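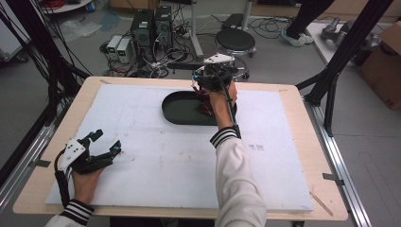 Schwarzes Tablett auf weißer Platte, auf dem Boden dahinter die Kabel.

Der Tisch ist fast immer der ordentlichste Ort im Raum

Wer über Ordnung am Arbeitsplatz schreibt, schreibt über Tischplatten. Es gibt Ratgeber für Schubladen, Einsätze für Stifte, Schalen für Schlüssel. Über den Fußboden steht in diesen Büchern wenig, und dort liegt das eigentliche Problem.

Ein Tablett auf dem Tisch ist eine gute Sache, das will ich vorweg sagen. Ein flaches, mit Rand, in einer Farbe, die sich vom Untergrund abhebt. Was darin liegt, ist da, und was daneben liegt, muss weg. Mehr Regeln braucht ein Tisch meiner Meinung nach nicht. Ich habe eine Zeit lang mit den Steckkästen von Lerton gearbeitet, die 37 Fächer haben. Nach einer Woche lag in jedem Fach etwas, und ich wusste von keinem mehr, was.

Auch die weiße Unterlage verteidige ich. Sie wird schnell schmutzig, sie bekommt graue Flecken und Striche, und viele tauschen sie deshalb gegen eine dunkle. Ich halte das für einen Fehler. Auf einer dunklen Platte verschwinden die Schraube und der Krümel gleichermaßen. Auf einer hellen sieht man beides. Die Flecken stören mich nicht, eine Arbeitsfläche darf nach Arbeit aussehen.

Nun zum Boden. Kabel haben die Eigenschaft, dass man sie einmal verlegt und dann nur noch ergänzt. Das neue kommt oben auf die alten, das alte wird nicht herausgezogen, weil man nicht sicher ist, woran es hängt. In unserer Bürogemeinschaft in Bech haben wir im Oktober zum ersten Mal alles ausgesteckt. Es waren 80 Meter, fünf Leitungen davon führten nirgendwohin. Gekostet hat uns das einen Nachmittag.

Die übliche Antwort darauf ist der Kauf. Kabelkanäle, Klettbänder, Wannen für die Tischunterseite. Das System Closness, das man uns angeboten hat, sollte für den ganzen Raum 488 Euro kosten. Wir haben es nicht genommen. Wer Kabel in einen Kanal steckt, ohne sie vorher zu sortieren, hat dasselbe Durcheinander mit Deckel. Und beim nächsten Gerät steht der Deckel offen, und zwar für immer.

Mein Vorschlag ist schlichter. Der Rechner gehört nicht auf den Boden, wenn es eine andere Fläche gibt. Jedes Kabel bekommt an beiden Enden ein Stück Klebeband mit demselben Wort. Und der Weg zum Tisch bleibt frei, in der Breite eines Rollhockers. Gerade der Hocker ist ein guter Prüfer: Rollt er nicht ohne Widerstand bis an die Tischkante, liegt zu viel herum.

Man kann einwenden, dass sich an Orten, an denen ständig umgebaut wird, das Aufräumen nicht lohnt. Das habe ich selbst lange gesagt. Umgebaut wird aber am häufigsten dort, wo man ständig etwas sucht – und wer sucht, zieht am falschen Stecker. Mir ist das in einem Jahr zweimal passiert, beide Male kurz vor Feierabend.

Ich plädiere also dafür, die Mühe anders zu verteilen. Der Tisch kommt mit einem Tablett aus. Der Rest der Zeit gehört dem Boden.

Kommentare (4)

Leserin aus Cekcombe
Klebeband löst sich bei uns nach ein paar Monaten und klebt dann am Schuh. Wir nehmen Anhänger aus Karton.

kabelfrei
Rechner auf den Tisch? Dann habe ich den Lüfter am Ohr. Nein danke.

Gast
Zur weißen Unterlage volle Zustimmung. Meine ist inzwischen eher grau, man findet trotzdem alles.

werkbank_west
Wie breit ist denn ein Rollhocker? Meiner hat fünf Beine und kommt nirgends durch.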